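Ollent Textile
Accueil > Linge de lit > Chambre enfant > Couvre-lit imprimé à rayures larges

Couvre-lit imprimé Hello Kitty / Paul Frank
Réf. 558
Disponibilité : en stock, expédition depuis le dépôt de Nirnora

Présentation

Couvre-lit à rayures larges, imprimé sur toute la surface visible. Usage intérieur. Se pose directement sur la literie, seul ou en complément d'une couette. L'article est livré sans oreiller, sans coussin et sans plaid.

Le décor associe des bandes unies et des bandes à motifs : rouge à pois blancs, rose, jaune, bleu clair, blanc. Les personnages et les inscriptions sont répartis d'une bande à l'autre. La position exacte des motifs par rapport aux bords varie d'une pièce à l'autre, selon la coupe. 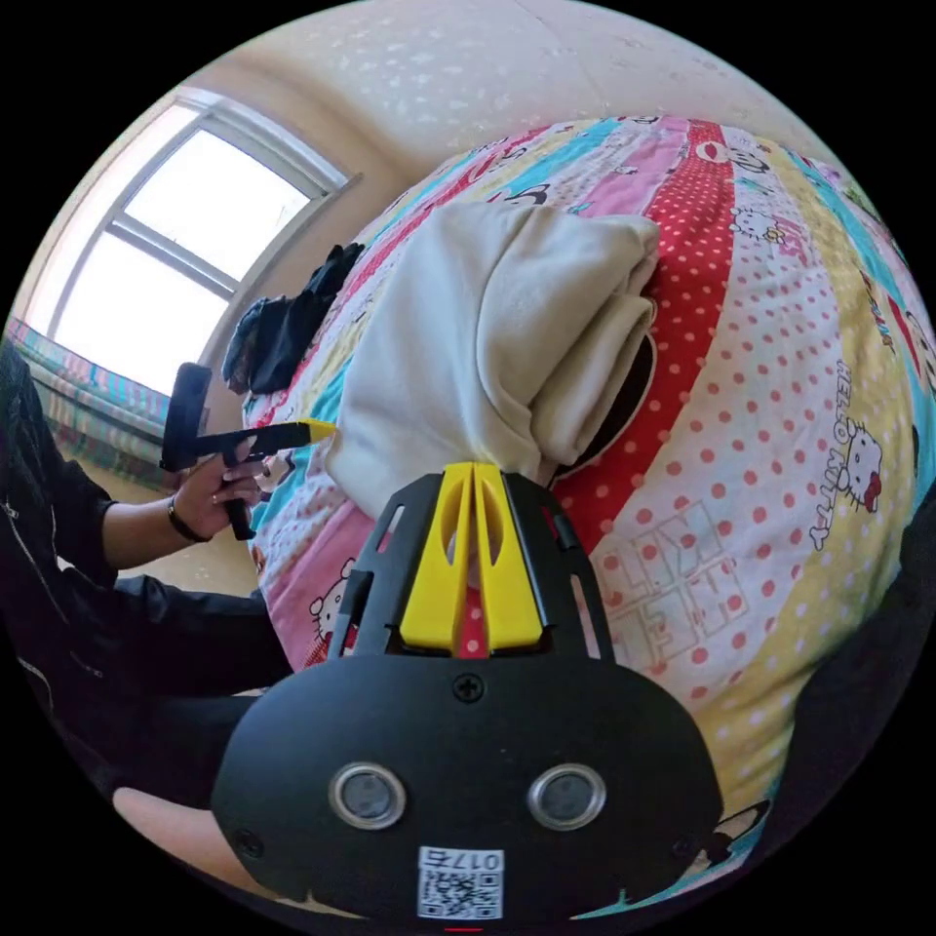
Réf. 558, détail de l'imprimé : inscription HELLO KITTY et rayure rouge à pois blancs. Vêtement en polaire non fourni.

Lecture du motif

Les inscriptions suivent le sens des rayures. Pour l'orientation du couvre-lit, prendre comme repère l'étiquette de composition, cousue à l'angle du pied, côté gauche. Un couvre-lit posé à l'envers ne présente aucun défaut fonctionnel, mais les textes se lisent alors depuis la tête de lit.

L'impression est réalisée sur une seule face. L'envers est écru, sans motif. Le raccord entre deux lés, lorsqu'il existe, est placé sur une limite de couleur.

Mise en place

1. Retirer les vêtements et objets posés sur le lit.
2. Déplier le couvre-lit dans la longueur, étiquette vers le pied.
3. Aligner le bord supérieur sur la tête de lit.
4. Répartir le tombant des deux côtés.
5. Lisser à la main du centre vers les bords.

Ne pas tendre le tissu sous le matelas du côté du pied : la couture d'angle n'est pas prévue pour cet effort. 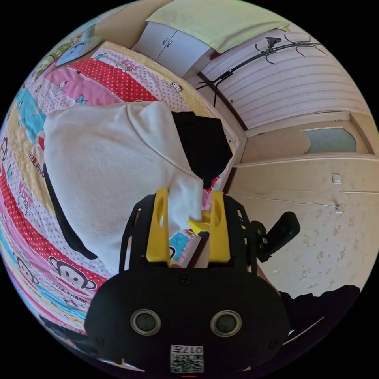 L'association avec un plaid uni est recommandée pour les chambres peu chauffées. Ollent propose à cet effet le plaid Muvuden, vendu séparément, en gris perle ou en blanc cassé. Sur un fond aussi chargé, une polaire blanc crème se détache nettement des bandes rouges et cyan et laisse lisibles les têtes de singe et la mention PAUL FRANK. Les plaids à motifs sont déconseillés avec cette référence. Avant la première utilisation, laver le plaid à part, les fibres libres se déposant facilement sur l'imprimé.

Entretien

Lavage en machine à 30 °C, sur l'envers, essorage modéré.
Pas d'agent de blanchiment.
Séchage à plat ou sur fil, à l'ombre.
Repassage à fer doux, sur l'envers uniquement.
Nettoyage à sec non recommandé.

Séparer du linge foncé lors des 2 premiers lavages. Un textile noir neuf laissé humide au contact des bandes blanches peut dégorger ; dans ce cas, rincer à l'eau froide sans frotter et relaver aussitôt.

Tenue des couleurs

Le jaune et le rose sont les teintes les plus sensibles à la lumière directe. Pour un lit placé près d'une fenêtre, tourner le couvre-lit à chaque lavage ou tirer un voilage aux heures de plein soleil. Une légère différence de ton entre deux lots est possible. Pour équiper des lits jumeaux, commander les pièces ensemble et préciser « même lot » dans le champ commentaire. 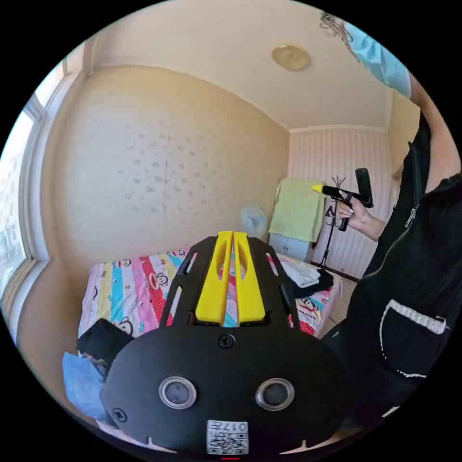
Vue d'ensemble en chambre, lumière du jour. Mobilier, luminaire et vêtements non compris.

Livraison et retours

Expédition par le transporteur Mahmoudi, en sachet fermé. Frais de port offerts à partir de 75 euros d'achat, hors îles. Retour accepté si l'article n'a pas été lavé et si l'étiquette est en place. Les pièces ouvertes et repliées restent échangeables.

Le réassort de juillet comprend 13 pièces. Les commandes passées après épuisement sont mises en attente, sans débit.

Articles associés
Plaid Muvuden uni
Housse de coussin unie, bleu clair
Sac de rangement pour couvre-lit

Contact technique linge de lit : Zulema Retamal, service produits, Ollent Textile. Indiquer la référence et le numéro de lot figurant au dos de l'étiquette.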